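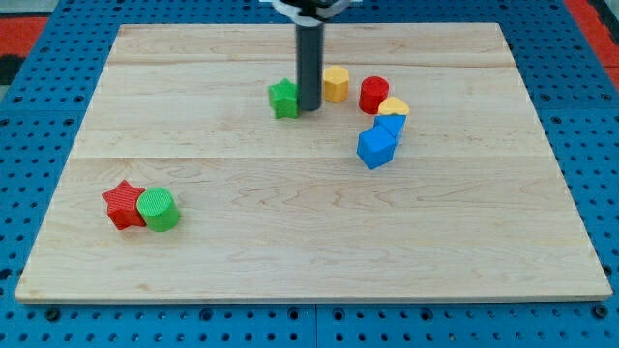
Block table sessions pass the halfway mark

The Sikine lab at Lindqvist has now recorded 195 demonstrations on the block table, all of them driven by remote control. Gönül Eren and Asanka Sheikh have done most of the driving, and Leena Lehtinen started taking turns in July once her own project was handed over.

The task is simple to say. The operator uses the arm to push one block across the maple board until it sits next to another one that has been named in a written instruction, such as "move the green star to the red cylinder." The arm has no fingers for this work, only a straight shaft pointing down, so everything is done by pushing. The blocks come in red, green, yellow and blue, and there are stars, cylinders and cubes among them. Color alone is not enough to pick the right one, and neither is shape, so an instruction has to give both.

Operators steer with a hand controller and watch the board directly from a chair beside the table. We tried steering from a screen in the next room and gave it up after 10 runs. People kept overshooting, and the stars in particular would catch the shaft on a point and spin. Gönül's advice to new drivers is to come in low and slow behind the flat of a block, stop, look, and then push. A cylinder will roll around the shaft if you are even slightly off its center line. When that happens, lift, go around and try again, and leave the correction in the recording. We want the corrections. The first model was trained on clean runs only and had no idea what to do once a block slid away from it.

Between runs the blocks should be spread out again by hand. Please do not line them up or sort them by color. A few of the early sessions began with tidy rows, and Tuulikki Miettinen had to set 62 recordings aside for that reason. Two or three blocks touching is fine and makes for good practice, especially when the one you need is wedged in next to its neighbor.

Tuulikki retrained the model on the current set and ran it for an afternoon. It reaches the correct block most of the time and then tends to push too long — it does not seem to know when it has arrived. She thinks operators are backing away at different moments, some on contact and some a little after. From now on, please stop on contact, hold still for a count of 4, and then lift.

Sessions run from 9:30 a.m. to noon. Anyone who has finished the Kikitz safety course can sign up with Orvokki Hakala, and she will pair you with an experienced driver for your first hour. The controller is kept in the drawer under the Grokach monitor. Put it back on its charger when you leave.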